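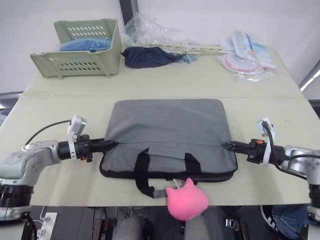

3.2 Bags, charms and the things people tie to them

A bag is rarely just a bag for long. Once it has been carried for a few weeks it begins to collect things: a luggage tag, a ribbon from a conference, a keychain given by a niece, a spare hair tie looped over the zipper pull. In the first round of the study we had planned to treat these additions as decoration and set them aside, and it took very little time in people's homes to see how wrong that plan was. A plain gray laptop bag with black handles could belong to anyone on a commuter train. With a pink plush cat head hanging from it by a thin white string, as in Figure 4, it becomes much easier to pick out of a pile, and it also becomes a slightly different object to put away, with a part that hangs over the table edge while the rest lies flat. We became very fond of this class of thing, and this section is given over to it.

Figure 4. Laptop bag with a plush cat-head keychain; storage basket with a folded blue cloth item at the back left.

We use the word "hanger-on" for any item that is attached to a bag, travels with it, and is not needed for the bag to work. The term came from one of our participants in the February interviews, a retired bus driver who used it for the four key rings on her shopping tote, and it was so much better than our own phrase ("secondary attached article") that we dropped ours the same evening. A shoulder strap is not a hanger-on, even when it can be unclipped. A name tag is a borderline case. We counted it when the participant had picked it for its looks and left it out when it had come with the bag. Readers who would draw the line elsewhere can do so from the household notes, where tags are marked separately.

The study took in 15 households in and near Tremcombe, each visited twice. On the first visit we asked people to bring every bag they had used in the past month to a table and talk us through them. On the second visit we asked them to put the same bags away as they normally would, at their own speed, and to tell us what they were thinking about as they did it. Across the two visits we looked at 100 bags. We did not tidy anything beforehand and asked people not to do so either, a request that was mostly honored and sometimes cheerfully ignored.

3.2.1 Where hanger-ons are fixed

Placement turned out to be far richer than we had expected! Most people fixed their hanger-ons to a zipper pull or to the ring at the end of a strap, where there is already a hole asking to be used. But a good number had gone to real trouble to put them somewhere else. One participant had sewn a small loop of cotton tape into the side seam of a backpack so that a felt owl would sit at the height of her hand when she walked. Another had tied a brass bell to the inside of a tote, where it could be heard and never seen. Low placements interested us the most. An item tied near the bottom of a bag swings freely when the bag is carried, but on a table it has nowhere obvious to go. It slips underneath and leaves a lump, or it lies in front, or it drops off the edge.

People who owned bags with low hanger-ons knew this very well and had habits for it. Several set the bag down and then gave the charm a little tug to bring it out from below, in one movement, without looking. When we asked about the tug, two of them had no idea they did it and asked us to show them. Others always turned the bag so that the charm side faced them. A student who carried a Jaltanov messenger bag with a crocheted strawberry on it told us that she liked to see it hanging down over the side of her desk, and that when it was out of sight she felt the bag had been put down "backwards." We heard versions of this remark in five other homes. For these owners the hanger-on gives the bag a front.

3.2.2 Soft bags and flat bags

Laptop bags behave differently from the rest of our sample and deserve a few words of their own. When they are lying down they are low and wide, and their handles, which stand up helpfully when the bag is carried, flop wherever they like. The two handles very seldom come to rest the same way. In Figure 4 one of them hangs out past the front edge of the bag while the other keeps to a shorter loop near the middle, and anyone who has used a bag of this kind will know the look. Participants straightened the handles before storing the bag in some homes and left them alone in others, and the choice seemed to depend almost wholly on where the bag was going next. A bag headed for a hook needed its handles found and paired. A bag headed for a shelf could be slid in with the handles any which way, although it then tended to catch on its neighbor on the way out.

The fabric matters too. A padded bag with little in it holds its outline, but the upper panel often sits looser than the part below and takes small wrinkles along the top. Some people smoothed these out with the flat of the hand, and it was a pleasure to watch how much care went into this from people who had told us ten minutes earlier that they did not care about their bags at all. The man who did it most thoroughly, an accountant with a bag from Thampi that he had owned since college, said he was checking that he had not left a pen inside. We believe him, but he also did it to a tote bag with no pockets.

3.2.3 Bags and baskets

Nearly every home had at least one open basket that worked as a halfway house between "out" and "away." Plastic ones with slotted sides were common, and they were prized for being light, easy to rinse and easy to see into. Folded cloth items lived in them most often, followed by gloves, chargers and paperwork. Bags went into them less than we had guessed. A laptop bag is usually too long for the basket that happens to be nearest, so the basket ends up at the back of the table or shelf with the soft things in it and the bag is laid down in front. We saw this arrangement so often that we began to call it the "two-row table" in our field notes, and it held in small apartments and large kitchens alike.

Hanger-ons and slotted baskets do not get along. A string or a chain finds its way through a slot with wonderful reliability, and a plush head that went through easily in one direction may be very unwilling to come back. Balakrishnan Subramaniam, who carried out the second visits on the east side of town, recorded this in his notes under the heading "captures," and his sketches of the different kinds are a delight. The most common kind is the plain loop, where the string passes out of one slot and the charm hangs outside the basket. Rarer, and far more annoying to the owner, is the double pass, where the charm goes out of one slot and in through the next. Three participants had stopped using a basket for their bags after repeated captures, and one had moved to a solid-sided Pretotau box for that reason alone.

3.2.4 What owners would not remove

Near the end of each second visit we asked whether the participant would take the hanger-on off if it made the bag easier to store. We had thought this was a mild question. In 10 of the households the answer was a flat no, often before we had finished asking. The reasons were varied and good. A charm had been a gift, or it marked the bag as a work bag, or it had simply been there so long that the bag looked bare without it. One father kept a threadbare rabbit on his computer bag because his daughter checked for it every evening when he came home. People were willing to shorten a string, to move a charm from one end of the bag to the other, or to tuck it into a pocket for a flight. Taking it off altogether was a different matter.

These answers changed how we coded the storage tasks. In the pilot a bag was marked as "put away" once the bag itself was in its place, whatever its attachments were doing. From the second round on we added a separate mark for whether the hanger-on was lying free, trapped beneath the bag, or caught on something nearby, and we asked owners to judge the result for themselves. Their judgments were quick and firm. A bag lying neatly on its shelf with its charm squashed underneath was, to most of them, a job half done, and they reached over and fixed it while we were still writing.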